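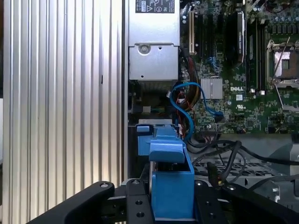

From: Colleen Hiebert
To: Kesik refurb list
Date: 2019-03-11
Re: Dell towers from Lonholm, what to keep

Replying to the parts question from the Grewal bench, quoted in full so the people who joined in January can follow it.

> We have 14 of the Lonholm Dells stripped as far as the CPU and we're
> not sure how much further to go. Do you want the boards pulled, or do
> they stay in the case? Same question for the power supplies. Two of us
> think the power supplies should all come out for testing and one of us
> thinks that's a waste of a week.
>
> Also, what do we do about the socket levers? Some are up and some are
> down. And is there a rule on SATA cables? We have a shoebox of them and
> it's getting full.
>
> Last thing, the sheet says "remove all cards" but on some of these the
> card is the only video output we've got working.
>
> - Grewal bench

Boards stay in the case for now. The cases are going to Clirnov as they are, and a loose board takes up shelf space and gets its socket pins bent. If a board fails its test, pull it then and put it in the bin by the door with a note saying what it did.

Power supplies stay in too. Test them in place with the plug-in tester on the main connector. It takes a couple of minutes each. Only take one out if it fails or if the fan grinds. When you do take one out, don't open it. Leave the label on and readable, because Clirnov's intake desk rejects supplies with the label scratched or covered. We lost a few that way last year to somebody's asset stickers.

Socket levers: up is fine while you're working on that machine. If it's going to sit overnight without a CPU, put a plastic cover on the socket and close it up. There's a bag of covers in the second drawer, under the thermal paste. Don't use tape, and don't wipe the contact area with anything. If there's dust in it, use the hand blower and leave it at that.

SATA cables: leave one data cable in each machine, connected at the board end, even if the drive is gone. The loose end can lie in the case. Anything over that goes in the shoebox, and when the shoebox is full it goes to me. Please throw out any with a missing clip. I went through the last batch and most of my time went on those.

The other wiring can hang for now. You don't have to tie it back until the machine is ready to leave, and then one tie is enough. Just check that nothing is lying where the fan will catch it before you power up. I did this to myself on the first one I tested and it makes a terrible noise.

Cards: the sheet is out of date, sorry. Leave a video card in if the machine needs it to show a picture, and write "card stays" on the job slip. Modems and old network cards still come out. Put the blanking plates back. I know we're short of screws, so use whatever fits.

Heatsinks on the board itself, the small finned ones, are not to be touched. Somebody pried one off to clean under it and the board has not started since. The brushes will get most of the dust out from between the fins.

Where we are on numbers: Lonholm sent 71 towers. Your 14 are part of that. The rest are stacked in the back hall and can wait until there's bench space. I'd like to hold off collecting any more until the hall is clear - we have to be able to get a cart through there.

I've ordered 600 cable ties, so please stop saving the used ones.

I'll fix the sheet and put a fresh copy on each bench. If anything in it disagrees with this message, go with this message until you hear from me.

Colleen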